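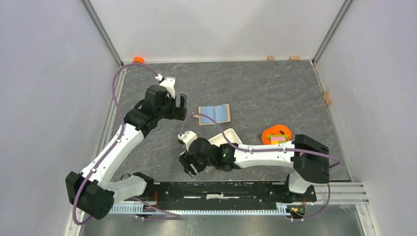

Unit 4: Safe working with two-arm cells
Course handout, Kolero teaching laboratory
Prepared by Yamila Orellana and Lautaro Jara

4.1 Scope

These notes cover bench cells in which two small arms share one work surface. They apply to setting up, teaching, running and leaving the cell. They do not cover mobile bases or full-size industrial arms, which are dealt with in Unit 7. Read sections 4.2 to 4.4 before the first practical session.

4.2 Terms

Shared zone: the part of the work surface that both grippers can reach. In most bench cells it takes up the centre of the table.

Home pose: the stored joint positions from which every program starts and to which it returns.

Hold: the arm is powered and keeps its position. An arm in hold must be treated as a moving arm.

Isolated: the supply is off at the switch and the plug is in the user's sight. An indicator light on a wrist tells you nothing about the state of the base motors and must not be used to confirm isolation.

4.3 Walls and reach

Side and back walls limit what can roll or be pushed off the table. They are not guards in the sense used in Unit 2. A panel counts as a guard only if it has been assessed as one and appears in the cell record. The front of the cell is treated as open at all times.

Where an arm base is carried on a rail, the reach must be worked out for the whole travel of the carriage. Students often measure from the parked position and get too small a figure. The exclusion line on the floor is set from the worst case, plus the stopping distance given in the cell record.

The rack and carriage form a trapping point along their full length. Fingers, sleeves and lanyards are kept clear of the front edge unless the cell is isolated. Circuit boards mounted near a rail are not to be touched or used as a resting place for tools.

4.4 Cables

A cable on a moving arm must have enough slack for the furthest pose and no more. Too little slack loads the connector at the wrist. Too much leaves a loop that the other arm can catch.

Before each session:
Move each isolated arm by hand through its working range and watch the cable.
Check that no loop enters the path of the other arm.
Check that no cable can be drawn between carriage and rack.
Look at the connectors for strain, cracks or a part-seated plug.

A damaged cable is replaced. Taping is not accepted as a repair.

4.5 Shared zone rules

Only one arm may enter the shared zone at a time unless the task sheet allows both. If both are allowed, the sheet must state which arm gives way and the minimum gap between links. The gap is measured between the nearest parts, cables included, and not between gripper tips. One arm passing over another's work is a common cause of contact at the elbow.

4.6 Task objects

Cards, trays, rings and small blocks are set out before power is applied. Objects left over from an earlier task are either removed or entered on the sheet as fixed items. An object that ends up against a wall stays there until the cell is isolated. Reaching in during hold is a breach of the laboratory rules and ends the session.

4.7 Records

Each run is entered with the operator's name, the program version and any stop. The cell is inspected after every 528 runs, or at the start of June if that comes sooner. Inspection sheets go to Cristóbal Arancibia.

Reading for next session: Unit 5, sections 5.1 and 5.2.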